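Stondamance Forum > Manipulation > Learning and data
Thread: Collecting grasp examples with real arm – random pushes or guided by a person?

gopinath_p
Posted 04/03/2018

Hello all,

I am Gopinath Poojary and I work on bin picking with a small group. We have started to collect examples for a network which should predict, for a given position and angle of the gripper, if the object will be lifted or not. I would like to ask for opinions before we spend the whole spring on it.

Our method now is the following. A fixed camera looks at the bin. The arm takes a picture, chooses a point and an angle, goes down, closes, goes up, and takes a second picture. If the fingers did not close completely, we write a success. If they closed completely, we write a failure. After that the object is dropped at a random place and the loop starts again. One attempt takes 60 seconds, and I know this is slow. The arm moves at low speed because of the cables on the wrist, which I do not want to tear.

In the first week the point was chosen completely at random over the floor of the bin. Most attempts were closing on air, and the log was almost only failures. In the second week we took the difference between the picture and the empty bin and chose only points where something is lying. It was much better, but now I have the worry that the network never sees the empty floor and will not know what to do with it.

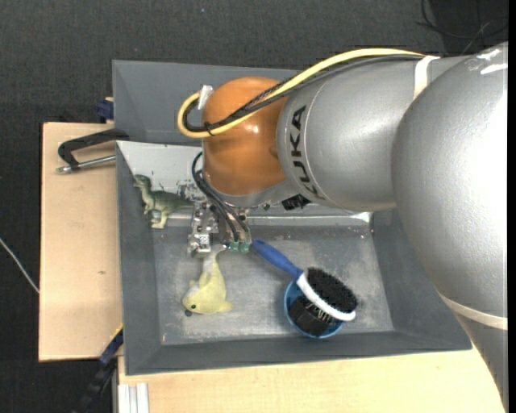 huw_ellis
Gopinath, keep your first week. Do not throw it away. Those failures on air are boring but they are cheap, and the network needs some of them. I would take a part of the random log, mix it with the second one, and see how the result changes on a test set which you never touch. You can find the right mixture in one evening without moving the arm at all.

For the speed: is your second picture taken at the top, with the object still in the gripper? If yes, you can use it also as a check of your label.

gopinath_p
Thank you Huw. Yes, at the top, but the arm covers a large part of the view, so often I cannot see the fingers well. This is why I used the finger position for the label.

N. Kotian
I must disagree with the label by finger position. We did the same at the beginning and had to repeat 2 months of work. A thin thing, for example the handle of a brush or the tail of a soft toy, lets the fingers close almost to the end. Your program writes a failure and the object is hanging in the air. So the network learns that thin parts are bad places, when they are the best places.

Compare the bin before and after, with the arm out of the view both times. It costs you a few seconds for each attempt and it is worth it.

gopinath_p
This is a very good point and I did not think about it. I will look through the failures of yesterday by hand and report.

F_Kiani
I want to ask the other question, the one in the title. Why random at all? Take a person with a joystick, or a person who clicks a point on the screen. He will give you a good grasp most of the time. In December we collected with people clicking and the examples were far more useful than what the robot found alone.

njoroge.chege
Faisal, I respect this but I think it is only half of the story. People click where people would grasp. They take the cup by the rim and the toy by the middle, always the same. Then your network meets a situation where the rim is blocked by another object, and it has never seen anything different. A robot which tries stupid things discovers grasps that none of us would choose.

Also the person gets tired, and the robot can work through the night.

F_Kiani
The robot can work through the night if nothing gets stuck. In my experience something gets stuck every night. An object climbs into the corner of the bin and stays there, and in the morning you have a long list of the same failure.

njoroge.chege
With this I agree, sadly. We put a rule in the program: after 6 failures at almost the same place, the arm makes a wide sweep along the walls and pushes things to the middle. It is not elegant.

huw_ellis
A sweep is fine, but please save it with its own mark in the log. Somebody on the old Mamero list had the sweeps counted as grasps and did not see it until he plotted the heights.

N. Kotian
One more thing for Gopinath. How often do you change the objects? Soft and hard things behave very differently, and if you keep the same set for too long the network will simply remember them. I would change the set every day and keep 4 objects locked in a drawer for testing only.

gopinath_p
Until now we changed only once a week, when I had time. I will do it every day.

I have now looked at the failures. Narayanan was right. I found many attempts marked as failure where the object is clearly at another place afterwards, far from where it was, and I believe it was lifted and dropped. Some of them can also be pushes, I cannot say for sure from the pictures I saved. I will mark these as "unknown" and leave them out of the training.

F_Kiani
Do not leave out, ask a person to look at them :)

gopinath_p
Good, then you have your person in the loop after all. The new comparison with the arm moved away is running since this morning. For the clicking I will try a small part, one shift only, and put both logs side by side. Does anybody have a simple script for the click interface? I found one from Casado but it expects a depth camera and we have only color.

njoroge.chege
I have one, without depth. It assumes a flat floor, so you must give it the height of the bin yourself. I will clean it a little and send it to you by private message.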